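Hearing study: participants wanted for listening sessions in Plerdale

Tister Acoustics is recruiting adults aged 18 to 54 for a study of speech clarity in hard-surfaced interiors. Participants listen to recorded sentences through headphones and type what they hear. Each session lasts 90 minutes, including a break of 11 minutes.

Applicants must have English as a first language and no diagnosed hearing loss. A short hearing check is carried out on arrival — anyone who does not pass is still paid for the visit.

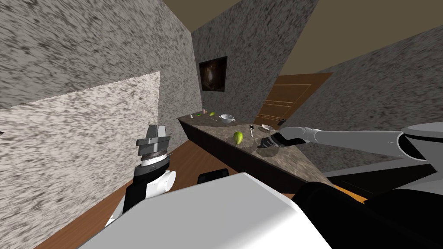
Background noise is added at several levels, and some sentences will be difficult to follow. Guessing is allowed. Responses are stored under a number and kept apart from contact details.

Sessions run on weekdays and on Sunday mornings at the Trundach Building. Travel within Plerdale is refunded on production of a ticket. To apply, quote reference 3347 and state your age and the times you are free.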